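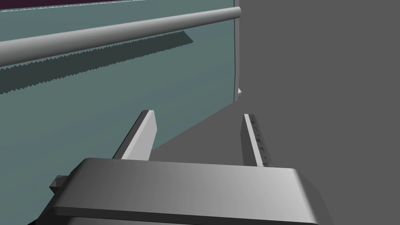 # Gendel planner: cabinet approach in simulation

Gendel is the motion planner Ryota Uchida and Janelle Lacson maintain at Molholm. Test kitchen build, August 2026. Replanning runs at 15 Hz; handle poses come from the simulator.

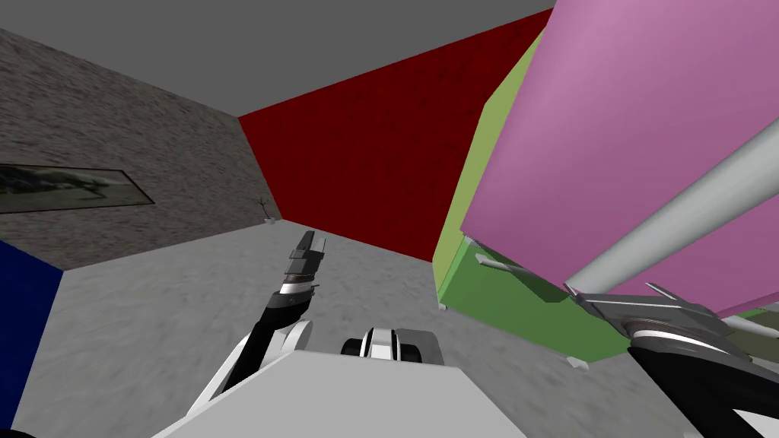

Both arms share one collision model. The idle arm is held at a fixed posture and costs 2 ms per cycle to check. 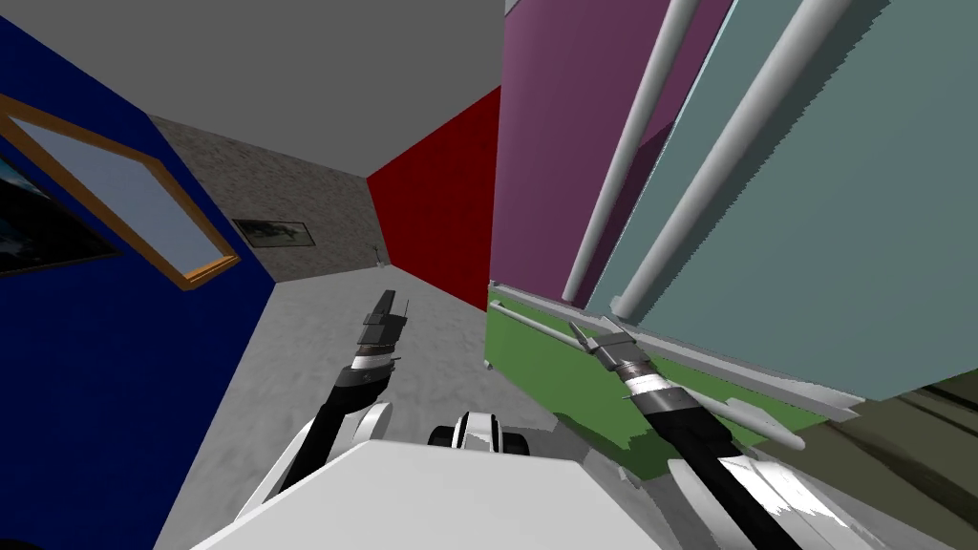 Handle selection is by name in the task file. Long bars get 40 grasp candidates each, sampled along the axis. 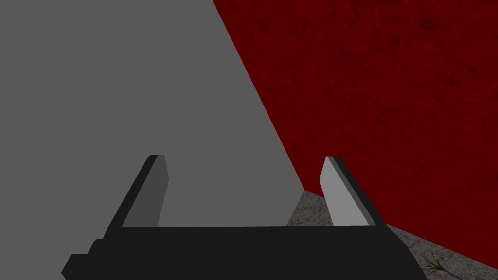
Wrist views are logged with every plan. Hiếu Lý's filter drops candidates when too little of the view has usable texture. Plain gray panels like the one on the left score low; the mottled red wall scores high.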